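Drorthorpe Parents Board > Sleep & Bedrooms > Moving a 4 year old out of the crib room

kirimcphee
August 17, 2020
OK so we're finally doing it. Our son is moving into the back bedroom so his baby sister can have the small room, and I'm stuck on the bed. My mother-in-law wants to buy him a full-size one "so he can grow into it" and my husband wants one of those low toddler frames for $70. I keep going back and forth. He rolls around like a hot dog at a gas station. What did you all do?

soo_ah_m
Go full size!! We did the toddler bed with my first and she was out of it in a year, then we had to buy again. Put the mattress straight on the floor for a few months if you're worried about falls. Mine fell out maybe twice and slept through both.

helge_r
I'd go the other way. A floor mattress sounds great until you lift it in September and find it spotted underneath. Ours did that in a dry house. Get the cheap frame, let him wreck it, sell it for 15 bucks.

soo_ah_m
helge_r you have to prop it up once a week, that's all it needs. We never had a single spot.

helge_r
Once a week, with two kids. Sure.

gyubin1501
Third option – regular twin, short legs, and a Polteo rail on the open side. The rail slides under the mattress and you can take it off when he's ready. Took me roughly ten minutes and I'm terrible at that stuff. Only complaint is that changing the sheets with it on is a pain.

kirimcphee
Ooh, hadn't thought of a twin with a rail. Does he climb over it? Mine would see it as a challenge.

gyubin1501
He did for a week, then he got bored and started using the gap at the end like a normal person.

hyejin_cho
We have the twin too and I love it, but can I put in a word for not making it fancy? I bought the whole matching Tatmont bedding set, with the little pillow shams and everything, and my daughter wanted none of it. She wanted her play mat on the bed. The cartoon one! So fine, it's on the bed, and she's gone to sleep happy ever since.
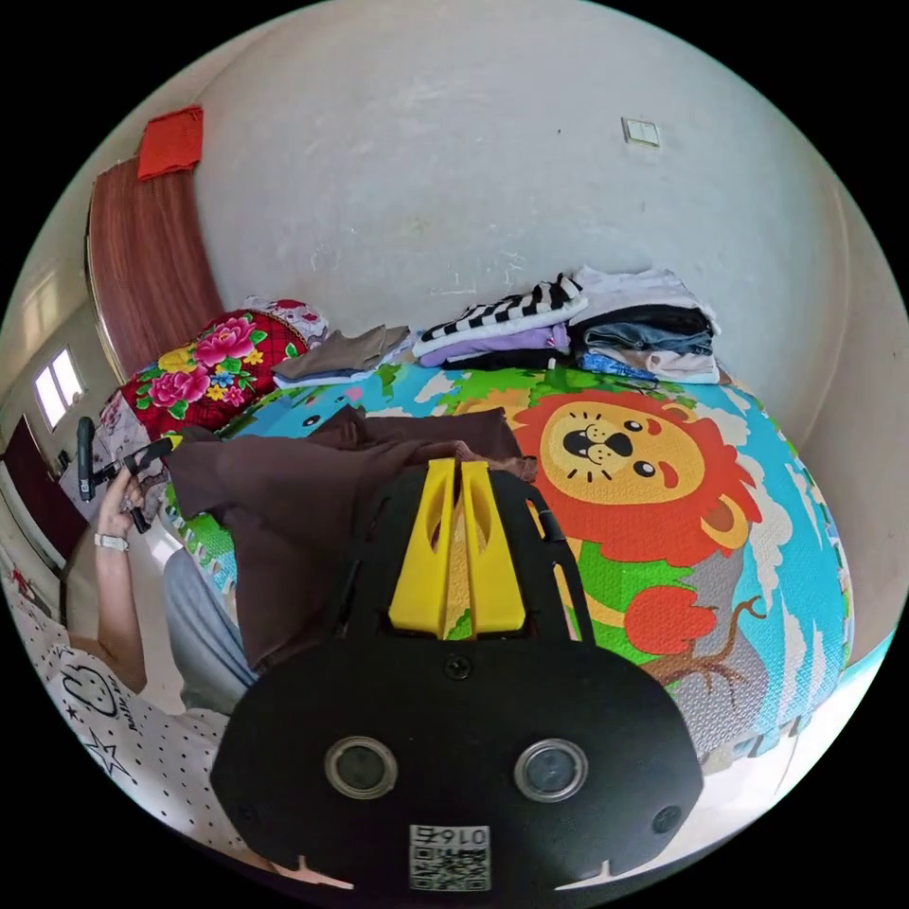 I do pull it off on wash day and she complains until it's back. The shams are in a closet if anyone in Drorthorpe wants them, still in the bag.

helge_r
Doesn't she get sweaty on a play mat?

hyejin_cho
She has a sheet over it at night, it's more of a daytime thing. I figure she'll move on when she moves on.

kirimcphee
I'll take the shams lol. And I think we're going twin plus rail. Now I just have to tell my mother-in-law.

soo_ah_m
Good luck with that! Still say full size though.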